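Surkaten Countertop Water Carbonator — Owner's Guide
Section 4: Carbonating and Serving

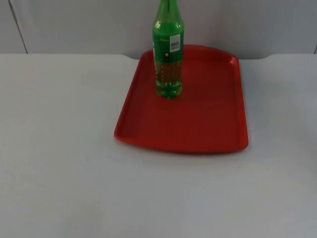
Fig. 4-1. Serving tray and green soda bottle on a light tabletop.

Read this section before the first use. The quick card in the carton says the machine is ready in one minute. We have not found that to be true of any unit that still needs its seal seated, so set the card aside for now.

4.1 Before you start

1. Stand the machine on a level surface that will not be harmed by a spill.
2. Check that the gas cylinder is hand-tight. Do not use a wrench.
3. Fill the Surkaten bottle with cold water up to the 1000 ml line. For the small bottle, stop at 800 ml.
4. Wipe the neck of the bottle dry.

NOTE: Plain cold tap water is fine. Many sellers claim that filtered or "mineral-balanced" water holds more gas. We tried three kinds side by side and could not taste a difference. Buy a filter if your tap water tastes bad, and expect no extra bubbles from it.

CAUTION: Use only the bottles supplied with the machine. Store-bought soda bottles may look close in size, but they are not made for this neck and can come loose under pressure.

4.2 Adding gas

1. Tilt the bottle holder toward you and push the neck up into the seal until it clicks.
2. Let the holder swing back upright.
3. Press the button in short bursts of one second each. Three bursts give a light fizz. Five give a strong one.
4. Wait for the hiss to stop before you tilt the holder forward again.
5. Take the bottle out slowly.

Holding the button down for one long burst does not make stronger soda. Most of the gas goes out through the relief valve, and you pay for it either way.

CAUTION: Never carbonate juice, milk, wine or water that already has syrup in it. It will foam up into the valve, and the warranty does not cover cleaning it out.

4.3 Adding flavor

Pour syrup down the inside wall of the bottle after the gas is in. Start with half of what the syrup label suggests — labels are written by people who sell syrup — and add more to taste. Cap the bottle and turn it over once, gently.

4.4 Keeping the fizz

A capped bottle in the refrigerator stays lively until the next day. After that it goes flat, whatever the cap. The "fizz saver" pump caps sold online push in plain air, and we saw no benefit from them.

4.5 Cylinder life

Expect to replace the cylinder after 300 short bursts. You may see higher numbers in advertising. Those appear to assume very weak soda.

For seal replacement, go to Section 5.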